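Search this board Search titles only Advanced search

Simulated home tasks > Collecting demos > Door episodes with one hand occupied

gmoser
We have 1,131 episodes of the door task in the sim house so far. Right arm works the door, left arm is carrying something. I'm training on them this week and the policy is weak at the door. It reaches fine, then stalls once the fingers are on the panel. Do I need more episodes or different ones?
Gion Moser

bivton_9
Different ones. How many start poses for the base? If the operators always park in the same spot, the model learns the spot.

gmoser
Nine. Same house every time, same counter, same brick wall.

Eberhard
I'd disagree with bivton_9. Nine is plenty for a first pass. Stalls at contact usually come from operators pausing there while they think. Cut the pauses and retrain before you collect anything else.

bivton_9
Cutting pauses hides it. You still have one house.

Eberhard
One house is what he is testing in. He can add a second one when the first one works.

rpfister
We had the same trouble on Gruvodberg. Two things helped. We trimmed idle steps at contact, up to 30 per episode, and we had operators redo the approach with the gripper at different heights on the door. The second helped more. Also check what your left hand does. Ours drifted while the operator watched the right one, and the model copied the drift.
Rupert Pfister

gmoser
I had not looked at the left hand at all. Do you throw out episodes where the carried object slips?

rpfister
No, we tag them. Keep them out of the main set and use them later for recovery.

ulon_user
I'd throw them out. Tags get lost when somebody merges folders.

rpfister
Then fix the merge script. Those are hard to get on purpose.

gmoser
OK. I'll trim first, then collect new heights, and go through the left hand by eye. Two views from the head camera, both with the right gripper low on the door. If anyone thinks that is too low, say so now before I book the operators.
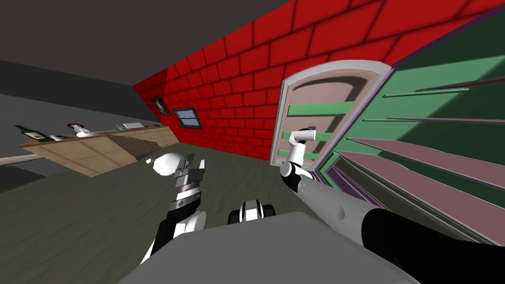
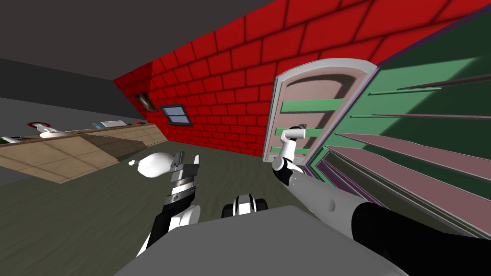

Door task, sim house, right gripper at the door. The white object is clamped in the left gripper in the second view.

Eberhard
Low is fine as one of the heights. I'd add one at the middle stripe and one above it.

Contact the moderators | Copyright Bivton Boards | Back to top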